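Bench Notes, November: the new tabletop rules are in force

Version 2 of the shared rules for tabletop arm work is out, and it is the best thing to happen to our benches in a long while. It applies to every station at Brodberg and Sestilmont, day and evening. 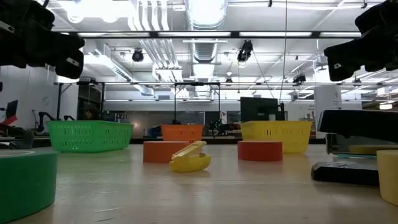 What changed, and why we like it

The old rules ran to 28 pages and read like a lease. Most of us had opened them once, on our first day, and then learned the job from whoever was at the next bench. That worked fine until the two sites started pooling their recordings under the Gowda project and we found out how differently we did the same job. One site started its arms raised, the other started them low over the table. One reset the table after every run, the other after every fifth. Put all that in one folder and you spend your week sorting instead of working!

Version 2 fits on a single printed sheet, both sides, and the wording came from people who run the stations. We tried it over 278 runs before signing off on it, and changed the text wherever two operators read the same line in different ways (the line on staplers went through more drafts than anything else, more on that below).

Start and finish high

Both arms begin and end each run well above the table, clear of every object. The operator says "clear" out loud before touching anything on the tabletop, and hands stay out until the arms are parked again. If you work alone in the evening, say it anyway. It feels silly for a day or two and then you stop noticing.

Set out the objects by the card

Each task has a layout card. Tape rolls lie flat unless the card says otherwise. Baskets go behind the loose items, with enough room in front for a gripper to come in from either side. Where a card pairs colors, such as an orange roll and an orange basket, check the pair before you start, and please don't swap in a red roll when the orange one has wandered off. A missing item means a different card, and there are plenty of good ones to choose from.

Partial overlaps are allowed, and we want more of them. A small stapler sitting a little in front of a roll makes for a harder and far more useful run than a table where everything has its own island of space.

Staplers

Staplers may be set out open or closed, as the card states, and they are always empty. Open the magazine and look, every time, even if you emptied it yourself that morning. A loose staple can scratch a tabletop or end up in a gripper joint, and picking one out with tweezers is a miserable way to spend an afternoon. Large and small staplers can share a table. Note the starting position of each in the run sheet as "open" or "closed" and skip "half," which three of us used to mean three different things.

Labels on the grippers

Every gripper carries its label near the tip, where it can be read without leaning in. Replace a label when a corner lifts. If you change a finger, the label moves with the gripper and the change goes in the log before the next run. Urner, our shared log, now has a field for this, so there is no more typing it into the comments and hoping somebody finds it.

Reflections and scratches

Glossy tabletops stay in use. We had a long and very lively debate over this one! Shine and small scratches are part of real tables, and a method that only works on a matte surface won't get far outside the lab. Wipe off dust and sticky residue, leave the scratches alone, and report any that are deep enough to catch a fingernail.

Checks every 200 runs

At 200 runs a station stops for its full check: cables, finger pads, mounts, the stop button, and the lights over the bench. The check used to be monthly, which meant a quiet station got inspected as often as a busy one. Urner now shows the count on the start page and turns the number red when a check is due.

Getting the sheet

Printed copies are in the tray by each site's main door. Tape one up at your station and recycle the old binder pages. Suggestions for the next version go in the "rules" thread in Urner, with the card number if your point concerns a layout. The thread is already busy, and two of the ideas in it are headed for trial at Sestilmont.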